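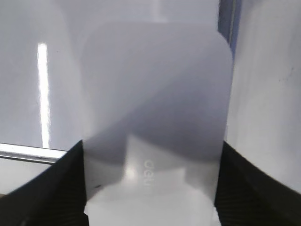

Frosted plastic sheet with rounded corners, held upright. Small gray lettering reading "deli" shows through from behind.

Home | Topics | Kitchen and Storage | Ask | Sign in

Jadthorpe Household Help: Kitchen and Storage

Restoring cloudy plastic sheets used as dividers and cutting surfaces

Posted by Rovura Residents' Kitchen, August 1, 2019

Our shared kitchen keeps a supply of thin, flexible plastic sheets with rounded corners. They are used as dividers between stored items, as liners for the refrigerator shelves and, on occasion, as light cutting surfaces. All were purchased at the same time in March and are of the frosted type, through which large print can be read but little else.

A number of the sheets have become more cloudy than when they were issued. Small dark specks have also appeared on several of them, and these do not respond to ordinary dish soap and a sponge. We request guidance on the following matters. First, whether the cloudiness can be removed or should be accepted as wear. Second, whether the specks indicate that a sheet is no longer suitable for contact with food. Third, how the sheets should be stored, given that they currently lie flat in a drawer and cling to one another.

Our dishwasher is a Koller model with a high-temperature cycle. Residents have been placing the sheets on the lower rack, and we would appreciate advice on that practice as well.

Koller Road Housing Office

The cloudiness described may have two separate causes, and they should be distinguished before any sheet is discarded. Mineral residue from hard water forms a dull film on the surface. Fine scratching from knives and abrasive pads produces a similar appearance but cannot be washed away.

To test for residue, mix equal parts white vinegar and warm water and apply the mixture to one corner with a soft cloth. Allow it to stand for 13 minutes, then rinse and dry the corner fully. If that corner is clearer than the remainder, the whole sheet may be treated in the same manner. If there is no change, the surface is probably scratched. A scratched sheet may continue in service as a shelf liner or divider. It should not be used for cutting raw meat or fish.

For the specks, prepare a paste of baking soda and water, place a small amount on each mark and leave it for several minutes. Rub gently with a fingertip. Do not use steel wool or a powdered cleanser. A speck that can be felt with a fingernail after cleaning may be lodged in a cut in the plastic, and in that case the sheet should be withdrawn from direct food use.

With regard to the dishwasher, please consult the supplier's care instructions. Where these are not available, hand washing is the safer course. Thin sheets placed on the lower rack may bend out of shape or rest across the spray arm.

Our office replaces cutting sheets every 100 days regardless of appearance. Other kitchens may prefer a different interval.

Prundident Storage Desk

Store them upright. A file rack or a narrow bin will serve. They must be dry before being put away, or they will stick together again. Paper towels may be placed between sheets if a drawer is the only space available.

Eastside Tenant Kitchen

We were unable to clean ours and purchased new ones. They are inexpensive. It is recommended that the new sheets be marked on one corner so that those used for raw meat are kept apart from those used for bread.

Comments

Rovura Residents' Kitchen: The vinegar test has been carried out on four sheets. Three became noticeably clearer. The fourth did not change and has been moved to the vegetable shelf as a liner. We thank all who responded.

Lower Hall Pantry: Could the first respondent state whether lemon juice may be used in place of vinegar? Our members object to the odor.

Koller Road Housing Office: Lemon juice is acceptable. Strain it first and rinse the sheet thoroughly afterward.

Lower Hall Pantry: Thank you. A file rack has also been ordered.

This site uses cookies to remember your preferences. By continuing to browse, you accept their use. Accept | Settings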